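# Minutes, Tenants' Meeting, Drivcombe House

22 Dec 2022, common room, ground floor. Chair: Gemma Tunstall. Minutes: Sanne Peeters.
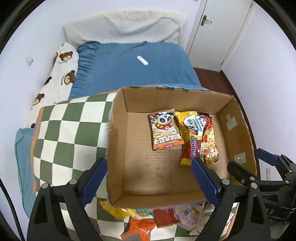

## 1. Minutes of the last meeting

Read and accepted with one correction. The laundry room closes at 10 in the evening, as it is written on the door.

## 2. Heating

The radiators on floors 2 and 3 are still cold in the morning. Gemma called the company Anix again. They promised a technician in January, but they did not give a date. Several tenants said that this answer is not enough. It was agreed that Gemma writes a formal letter and asks for a fixed date. Tenants who have cold radiators should put their apartment number on the list beside the mailboxes.

## 3. Bicycle room

There was a long discussion about the old bicycles. Some of them have flat tires and no name tag. The proposal is to put a paper label on each bicycle without a tag. If the label is still there at the end of January, the bicycle goes to the repair shop Greco, which takes used ones for parts. Accepted, with two votes against. The tenant of apartment 3 asked that children's bicycles are not included. This was also accepted.

## 4. Stairway light

The price from Jedano for the new lamp and the timer is 228 dollars, work included. The landlord has agreed to pay for the lamp but not for the timer. Gemma will ask him for this in writing. Until then no order is made.

## 5. Noise

A complaint was received about music late at night. The name of the tenant was not discussed in the meeting. Sanne will hang up the house rules again in the elevator, this time in larger letters.

## 6. Other matters

- The key for the roof door is missing. Please look at home if you have it.
- Packages should not be left in front of the fire door.
- The request for a second recycling bin is moved to the next meeting.

Next meeting in January, same room. The date will be put on the board.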